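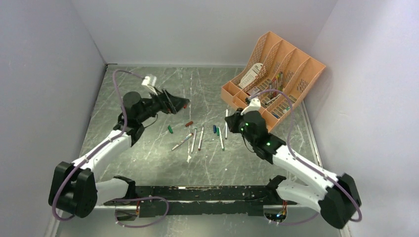
Gray marble-pattern top with white veining, pale walls on three sides.

Kollen Owners and Tenants Board > Interiors > Counters and Surfaces

Topic: Sealing and care of marble-pattern tops, request for a common position

Posted by: bldg_office_namodcombe
Nov 13, 2020

The management office at Namodcombe is revising the surface care sheet that is given to each incoming tenant. The present sheet dates from the original fit-out and treats every gray veined top in the building as natural marble. We are aware that this is incorrect for a number of units. Kleinschmidt, the contractor for the second phase, supplied printed and cast tops in a similar pattern, and the handover records do not always state which material was installed in which unit.

We would like to issue one sheet that is safe for all tops. Members with direct experience are asked to comment on the following draft wording:

"Clean with a soft cloth, warm water and a small amount of neutral dish soap. Do not use vinegar, lemon, bleach or scouring powder. Wipe up spills of wine, coffee and fruit juice promptly. Apply a sealer once a year, in January."

Comments will be accepted until the end of the month.

Posted by: quarterbevel

The first three sentences are acceptable. The fourth should be removed. A penetrating sealer is intended for porous stone. On a laminate or a cast top it has nowhere to go, and it dries on the surface as a hazy film. Our unit was treated under the existing sheet, and it required most of a weekend with the manufacturer's remover to restore the finish.

Posted by: Unit42_Lessee

I must respectfully disagree with the previous member. Our top is natural stone, confirmed in writing at purchase, and it has been sealed every January without difficulty. If the instruction is removed, tenants with real marble will not seal at all, and the office will then be asked to pay for etched and stained counters. The instruction should remain.

Posted by: quarterbevel

Sealing does not prevent etching. Etching is a reaction between acid and the stone itself, and it will occur on a sealed top in the same way as on an unsealed one. What a sealer does is slow the absorption of oil and colored liquids. The two are frequently confused, including in the present care sheet.

Posted by: Unit42_Lessee

That correction is noted. The point about staining stands.

Posted by: harrowgate_fitter

I install counters for a living, though not in this building. The office may wish to consider that no single sheet will serve both materials. There are simple means of telling them apart:

Look at the underside near the sink cutout. Stone will be stone all the way through. Laminate will show a core board and a thin face.

Look at a front corner. On a printed top the veining often stops or changes direction at the edge. On stone it normally carries over.

Look for a repeat. Printed patterns come from a limited number of sheets, and on a long run the same vein may appear twice.

Cast tops are more difficult. They can be solid throughout and the veining may run through the edge. For those I would ask the supplier.

Posted by: bldg_office_namodcombe

Thank you. The office does have access to the underside of most tops through the sink cabinet. Would members object to a brief inspection of each unit, carried out together with the yearly smoke alarm check?

Posted by: Unit42_Lessee

No objection, provided that written notice is given.

Posted by: pale_trim

I would object to a separate visit but not to a combined one.

May I also raise the matter of the joint between the top and the wall? In our unit the sealant along the back has been replaced 2 times and has pulled away on both occasions. Water then collects behind the strip. No care sheet will help if the joint is open.

Posted by: harrowgate_fitter

Two failures in the same place suggest that the old sealant was not fully removed, or that the top is moving. Please check whether the cabinets below are fixed to the wall. New silicone will not bond to old silicone, whatever the tube may claim.

Posted by: pale_trim

The cabinets are fixed. I cannot speak for the removal, as it was done by the previous contractor. I will submit a repair request.

Posted by: horirari_resident

At Horirari the association met the same question and adopted the water test. A spoonful of water is left on the top for 15 minutes. If the area beneath has darkened, the top is porous and should be sealed. If it has not, no sealer is applied. The tenant does not need to know the name of the material.

Posted by: quarterbevel

I would support the water test in place of a fixed month. It should be done in an area that is not used for food preparation, where oil may give a false result.

Posted by: Unit42_Lessee

I could accept the test if the sheet also states that it is to be repeated every year. A top that passes after sealing will not pass indefinitely.

Posted by: bldg_office_namodcombe

The fourth sentence will be replaced as follows:

"Once a year, place a spoonful of water on a clean area of the top and leave it for 15 minutes. If the surface has darkened, contact the office before applying any sealer."

The question of wall joints will be opened as a separate topic under Repairs.

Posted by: quarterbevel

Agreed. Please add that abrasive sponges are also to be avoided. The draft mentions powder only.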